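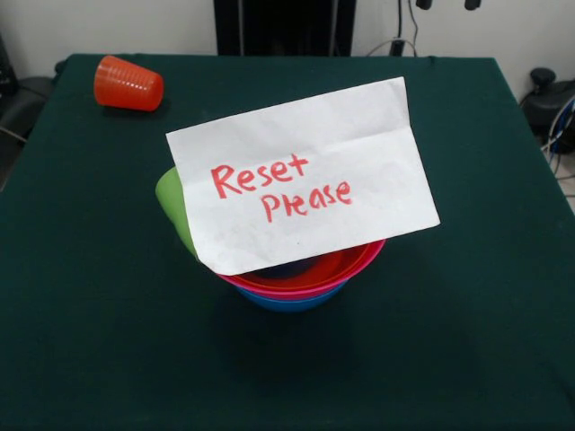 Page last changed: June, 2:30 p.m.

How do seeds get around?

I once found a tiny oak tree growing in my gutter. It was as tall as my thumb, with two leaves, and it looked very pleased with itself. There isn't an oak tree on my street! The closest one is way over by the Dunleavy library. So how did an acorn end up on my roof?

My best guess is a blue jay. Jays love acorns, and they carry them off and tuck them away to eat later. They usually push them into the ground, but I suppose a gutter full of old leaves looked good enough to this one.

Plants have a problem, you see. They can't walk. If every seed dropped straight down and stayed there, all the baby plants would be squashed together under their parent, fighting over the same light and the same water. So a lot of plants have ways of sending their seeds somewhere else, and many of them get an animal to do the work.

Let's start with squirrels. Gray squirrels bury nuts one at a time, all over the place, and then go looking for them in winter. They have a good memory and a great nose, but they don't dig up every single one. Some of the leftover nuts sprout in spring. If you've ever seen a baby walnut tree pop up in a flower bed, a squirrel may have planted it.

Then there's fruit. Why do you think berries are so bright and sweet? They are a kind of payment! A bird swallows the berry, flies off, and a while later the seeds come out the other end – yes, in the poop. I know, I know. But the poop gives the seed a little bit of plant food to start off with, and the bird has done the traveling. 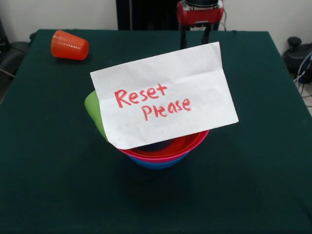 Some seeds don't pay anybody anything. They just grab on. Burdock seeds come in round burrs covered with little hooks, and they cling to fur and socks and shoelaces (and once, in my case, a whole sweater). When I walk the Travurdale trail in the fall I come home with up to 30 of them on me. My dog brings home far more and does not like having them combed out.

Ants help too, and I think this is my favorite. Violets and bloodroot make seeds with a fatty little snack stuck to the side. The snack has a wonderful name, elaiosome, and you say it "ee-LIE-oh-sohm." Ants haul the whole thing back to the nest, eat the snack, and throw the seed out with the trash. An ant trash pile turns out to be a nice soft place for a violet to grow.

Want to catch some seeds yourself? Ask a grown-up for a pair of big old fuzzy socks. Pull them on over your shoes and walk through some tall grass in the fall, then take them off and look closely at what stuck. Check yourself for ticks afterward. You can put the socks in a tray of damp soil, set it by a sunny window, and keep it watered. Mine took 2 weeks to show any green, and most of it was grass, but one plant had fuzzy leaves and I still haven't figured out what it is.

Words to know
Burr: a seed case with hooks or prickles on it
Sprout: to start growing from a seed
Elaiosome: the snack on the side of some seeds that ants like to eat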